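09/04/2022

Up at 5:30 because I couldn't stop thinking about the stupid gripper. Made coffee, burned the toast, ate it anyway.

So, yesterday. We finally ran the stacking job on the real arm at Hidwood and it was bad! Not drop-a-cube bad, I'm used to that. It came down on the red block, closed, and then just kept pushing. The fingers were shut on nothing much and the whole wrist leaned into the table like it was trying to get through to the basement. Flor hit the e-stop before I had even worked out what I was looking at. I was standing there with a sandwich in one hand, which I'm not supposed to have in the lab, so that's two things for the incident form.

Nothing broke except one fingertip pad and my mood. Flor Paucar is the calmest person in Galbraith and even she said a word I won't write down.

The part that bugs me is that the policy was fine in sim. 3,000 runs back in July, and I got lazy and only looked at the success number. Last night I went back and watched the ones that failed, 245 of them (my eyes!!), and a whole bunch look like the same thing. The hand comes in at a slant, one fingertip ends up against the left side of the red cube, and the green one is sitting way off to the right minding its own business. 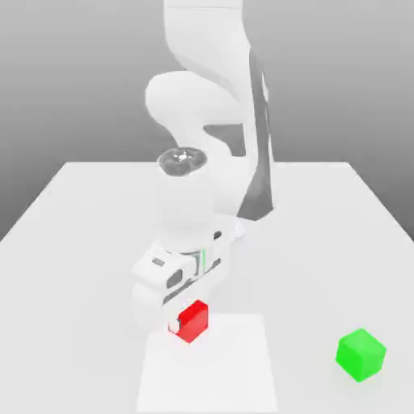
Vol. 3, p. 12

I must have stared at that one for ten minutes. The cube is right up near the top of the white mat and the gripper is tipped over toward the lower left, and I'm pretty sure that's our problem child. My guess is that in sim the cube skids a little, the timer runs out, it gets logged as a miss and everybody moves on. On the real table we have that grippy rubber sheet and nothing skids. So the arm thinks it hasn't gotten there yet and pushes harder. And harder.

There's supposed to be a force limit, and there is one! It was set for the old hand. I swapped hands the week of the Daltgate demo and never changed it. That one's on me and I told Flor so, and she said okay, write it down, so I'm writing it down here first for practice.

To do Tuesday, when the building's open again:
force limit, both places it lives
order fingertip pads (Brorkbridge is slow, call them, don't email)
make the sim table stickier and rerun the bad starts
NO sandwich

Flor wants 700 clean runs with the new friction before we power up the real one. I said fine in a voice that probably wasn't fine. She's right though. I had my hand near that table ten seconds before it started, fixing the sheet, and I keep going back to that.

Mom called, wants to know about Monday. Told her I'd bring the potato salad. Need potatoes.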